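The first thing Svend Egilsson told me about Iromby Pond was that I'd brought the wrong boat. Mine draws too much water, and by June the north cove is so thick with milfoil that a paddle comes up looking like a wet mop!

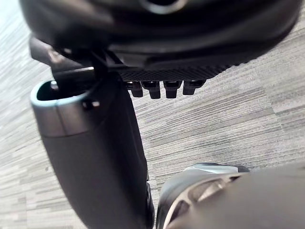
So we took his canoe. Svend has been mapping the weeds out there for eight summers, and he still gets excited about a good patch of native pondweed (I got a long talk on leaf shapes before we'd even passed the dock).

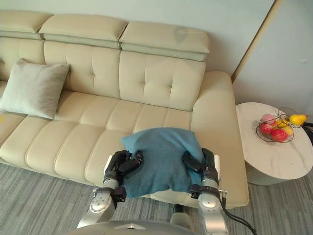 The pond covers 20 acres and most of it is shallow. Perch like the edges of the weed beds, and so do the folks who fish for them. Matvii Dmytriv, who rents the cottage by the outlet, would be happy to see half the milfoil gone – just half, please, he likes his perch.

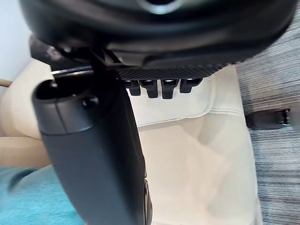

Pulling it by hand is slow going. Last year's crew filled 1,509 buckets, and the cove looked great until the fall.
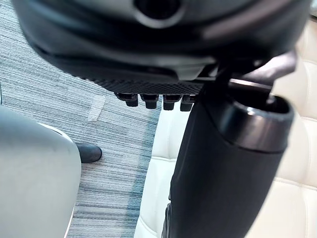

I went back at four in the afternoon with a rake and a borrowed pair of waders. They leaked, but I got my bucket filled.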